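Search the help pages Search All topics My threads Go

Backing vocals drift out of time after a tempo change in Worance
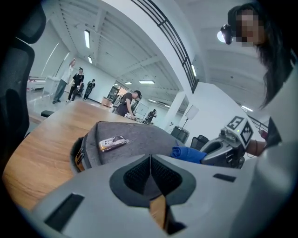

I've been using Worance for a few months, mostly for recording songs with a lot of stacked backing vocals. The song I'm on now has a lead vocal, a guide track and 9 harmony tracks. It was all recorded at 100 bpm and everything lined up well enough.

Last Thursday I decided the second chorus dragged a bit, so I opened the tempo lane and put in a change to 104 at the start of that chorus, then back to 100 for the verse after it. The drums and the keyboard part moved with it, as I expected, being MIDI. The lead vocal also followed and sounds fine. The harmonies are the problem. Some of them follow the change and some don't. The ones that don't start in the right place at the top of the chorus and are clearly late by the end of it. After the chorus they stay late until the next clip starts, and then they're fine again.

Things I've tried so far:

Undoing the tempo change. Everything goes back to normal.

Turning on Stretch in the track header for all the harmony tracks. It was already on for most of them. It made no difference to the ones that drift.

Selecting every harmony clip and using Clip > Match Project Tempo. The menu item is greyed out if I have more than one track selected.

Running the Zwane alignment plug-in on the late tracks with the guide as the reference. This improved the first couple of lines and then made an awful mess of the long held notes. I've taken it off again.

I would rather not cut every line by hand and nudge it. There are a lot of lines. I don't understand why two tracks with what look like identical settings behave differently. The interface is a Zaleck, in case that matters, and I'm on the current version of Worance. All the files are at the same sample rate, I did check that.

Is there a setting somewhere I've missed, or do I have to record the second chorus again?

Posted by harmonystack

tapehiss

You don't have to record it again.

Stretch in the track header only says that the track is allowed to stretch. Whether a particular clip does anything depends on whether that clip has a tempo stored with it. If it has one, Worance knows how far to stretch it when the project tempo changes. If it hasn't, the start of the clip is pinned to the bar and the rest plays at its original speed. That fits what you're hearing: right at the start, late by the end, fine again when the next clip begins.

Clips recorded straight into the project get the tempo stored automatically. Clips lose it, or never have it, in these cases:

The audio was imported or dragged in from a folder.

The clip was made by bouncing or gluing with "Keep tempo information" unticked. It's unticked by default.

The clip was recorded with the click switched off in the transport. I don't know why they tied it to the click, but they did.

I would guess you comped some of the harmonies and glued the result, and left others as they were recorded. To check, open the clip list (View > Clip List) and show the Source Tempo column. You'll have to right click the column headings to turn it on. The late clips will have a dash in that column and the good ones will say 100.

To fix it:

First, save a copy of the project under a new name.

Take the tempo change out, so that the whole song is at 100 again. Do this before anything else. If you set the source tempo while the change is still there, the clips get stretched from the wrong starting point and you end up with a different mess.

In the clip list, sort by Source Tempo so the ones with a dash are together. Select them all. The list lets you select across tracks, which the main window doesn't, and that's why your menu item was greyed out.

Right click one of them, choose Set Source Tempo and type 100. Press Enter, don't click away from the box. Clicking away cancels it without telling you.

Check that nothing has moved. It shouldn't have, as the project and the clips now agree.

Put the tempo change back in.

Then listen to the chorus with only the harmonies and the guide playing. If one of them is still off, look at whether it's a long clip that starts in the verse and runs through into the chorus. Those follow the change properly only in the Voice and Smooth stretch modes. The Simple mode uses one stretch amount for the whole clip, worked out from the tempo at its first note. Either switch the mode in the clip inspector or split the clip exactly on the bar line where the tempo changes.

For stacked vocals I'd use Voice on every one of them, even those that sound all right in another mode. Different modes treat the consonants differently, and with that many parts you hear it as a sort of flutter on the S and T sounds. A change from 100 to 104 is small, so you shouldn't hear much else.

The Zaleck has nothing to do with it. An interface fault would show up as clicks, or as an offset all the way through the song.

On Zwane, leave it off until the clips are following the tempo. It looks for matching syllables within a short window, and once a part is later than that window it starts matching the wrong ones. Held notes suffer most because there's so little in them to match. When the timing is close again you can put it back on with a light setting and it should behave. Render it afterwards, as it doesn't update itself if you alter the tempo a second time.

Iveo user

I had something like this and just exported all the vocals and did them in Iveo. You load the files, type in the old speed and the new speed, and it does the lot. Then you drag them back in. It took me one evening. The free version stops at 4 files at a time but you can do it in batches.

The only thing is you have to export each one from bar 1 so they all start together, otherwise you'll be lining them up by eye. And I don't think it does changes partway through a song, so you would need to export the chorus separately.

Might be simpler to leave the chorus at the old speed. I doubt a listener would notice four bpm.

lowshelf

The long answer from tapehiss is right and is what I'd do. A few additions from having been through it on a bigger session.

If the Source Tempo column shows a number but the wrong one, that's a clip where Worance has guessed. It does this with imported files when "Detect tempo on import" is switched on in Preferences > Audio Files. It's poor at guessing from vocals on their own. I've seen it put 33 on a sustained "ooh" part. Correct those in the same way as the dashes. They are easy to miss when you sort the list, because they end up at the opposite end from the dashes.

Muted takes underneath a comp are separate clips and they appear in the list too. Include them when you set the tempo. If you don't, it all sounds fine until you go back weeks later to swap one word for another take, and the replacement is late.

Volume automation is another one. By default it follows the bars, so it will move along with the stretched clips. If someone has set a track's automation to follow time instead (the small clock symbol beside the lane name) the fades will come late by the same amount your vocals did. Check that before you start redoing any rides.

Breaths can also sound slightly odd after stretching. If one bothers you, split either side of it and turn Stretch off for that little clip only, in the clip inspector. It's short enough that it won't drift by any amount that matters.

I wouldn't go the Iveo route for this. It works if the whole song is changing speed, but here you would be exporting a section, changing it and fitting it back between two others, and you'd lose the comps. Worance can do it without leaving the project.

To stop it happening again, tick "Keep tempo information" in the glue dialogue once and it's remembered for that project. It isn't remembered for new projects unless you save it in your template. Leave the click on while you record as well. If you don't want to hear it, turn its level right down in the headphone mix and leave the button lit.

harmonystack

Thanks. It was the glued ones. Six had a dash, and one had a number in it that was nowhere near, which was a part I'd sung on another computer and brought in. I set them all to 100 and put the tempo change back, and the chorus is in time now. I had to do it twice as I clicked away from the box the first time.

One harmony was still late and it was a long clip starting in the verse, in Simple mode. Changing it to Voice sorted it. I haven't put Zwane back on yet and may not need to.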